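Spent the morning at the Huddale open day. They let the public into the robot workshop once a year, usually in August, and I'd never managed to get a place before. A few notes while I still remember them.

You sign in downstairs, get a sticker with your name on it and wait for your group to be called. I was in the 10.30 group, 21 of us, mostly parents with teenagers and a few people from local firms.

First stop was a talk by Nandini Raju, who runs the handling team. She kept it short. They work on getting two arms to do kitchen jobs at a bench: stacking, sorting, moving things from one side to the other. The project is called Olura.

She said the arms are the easy part to buy. Most of the team's time goes on the grippers and on teaching, which means a person guiding the arms through the same job over and over. For putting one plate in a rack they recorded 200 goes before they tried letting it run by itself.

Someone asked why plates. Her answer was that a plate is thin, slippery and has to go into a narrow gap at the right angle, so if you can do that you can do a lot of other things.

Then we went through to the benches in twos and threes. Dinesh Bhat was on ours. He did the guiding himself first, slowly, and talked us through where it tends to go wrong. Usually it's the last bit, when the edge of the plate touches a bar and the arm keeps pushing.

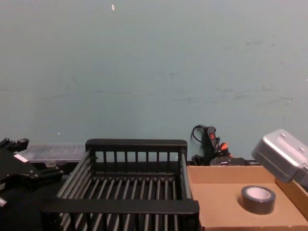
After that he let it run without him. The first plate went in cleanly. The second caught and he stopped it, moved the plate back and started again. He didn't seem bothered. He said they log every failure and go through them after lunch.

One full go took 52 seconds. I could do it in two, but I wasn't expecting it to be quick and he never claimed it was.

A boy of maybe twelve asked if it could do cups. Not yet, apparently. Handles are a problem.

There was also a stand from Fernandes, who make gripper fingers, with a tray of different tips you could pick up and squeeze. Worth stopping at if you go.

It's free but you have to book. Parking is poor, so get the number 19 bus and walk up from the bottom of the hill. Tea and biscuits in the canteen until one.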